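Workshop notebook, lease return bay

Picked up the notebook again after two weeks of everyone writing on the backs of job cards. I want the lease return stuff in one place before we all remember it differently.

So, the Nishimura wagon. It came back to us at the end of its term with a renewal offer attached: if the customer takes another one through the Clernero lease desk, they let her off the last 2 payments. Great for her! Less great for us, as the car now has to be inspected early and we hadn't booked the lift. I squeezed it in before lunch, did the walkaround and the tires, and left the underside for later. Tread was fine all round except the front left, which is wearing on the inner edge. Smells like alignment to me, and I'd like to know if that counts as wear or damage on their sheet. (The sheet doesn't say. I read it twice.)
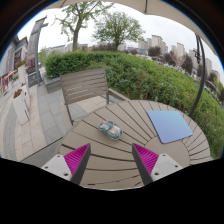 Nostcombe, November

Got the wagon up first thing. Underside clean, a bit of surface rust on the exhaust hangers, nothing I'd charge a customer for. Put it on the alignment rack and yes, the front left toe is out, so that's the tire explained. No bent parts that I can find. I wrote it up as wear and put the printout in the folder with the job card.

Then the bumper. There's a scuff on the rear corner and I spent far too long deciding how big it is. The guide allows 74 mm for a single scratch before it goes on the bill. Mine measured right under with the steel rule and right over with the tape, depending on where you decide a scratch stops and a smudge starts. Cleaned it with the mild polish and a good part of it came off – paint transfer from some post or other – and what's left is well inside. Steel rule from now on, please, and clean before measuring. I've taped a note inside the cabinet door.

Laurinda phoned the lease desk about the mileage. The car is 800 miles over, and she wanted to know whether the overage is worked out on the original term or the shortened one. Makes a real difference when you cut the last payments off the end! They said they'd call back. If the allowance shrinks along with the term, the customer could lose a good chunk of what the offer saves her, and somebody should tell her that before she signs, ideally not me at the counter with polish on my hands.

Also found that the second key has a dead battery. Swapped it. The little door on the fob is a pain, use the plastic pick. 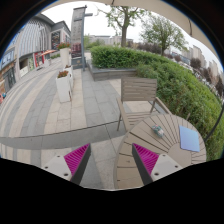 Tomomi Mizuno read the page above and thinks I've been too soft on the tire. Her point is that the sheet goes by the lowest reading anywhere across the tread, so the inner edge is what matters, and an average won't do. She'd replace it before the car goes back and put the alignment on the same job. She also says to stop writing "fine all round except", which, fair enough.

Went back with the gauge and took 4 readings across the front left. The inner one is below what they want. So Tomomi's right, I was wrong, and the first page stays as it is so you can all see it. Ordered one tire, same make as the other front. It should get here Thursday if the Prundcombe van runs on time.

Lease desk called back late in the day. Mileage is worked out on the original term as long as the renewal is signed before the old car is handed over. Sign after, and it's the shortened one. I asked for that in an email and got it, it's printed and stapled to the job card. Sota is going to ring the customer in the morning and walk her through it.

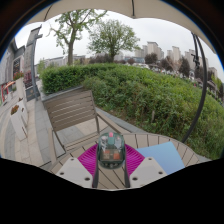 Table, hedge and towers from under the umbrella.

Still open on this car: fit the tire, set the toe, take a fresh alignment printout (the old one has to stay in the folder too, they like a before and after). Floor mats need to go back in, they're on the shelf over the compressor. The charging cable pouch was empty when it came in and I've asked Natsumi to check the delivery list, in case it never had one.

For the next early return, could we please book the lift on the same day the letter goes out? I'll add a line for it on the intake card, under the key count. Osamu has the master copy.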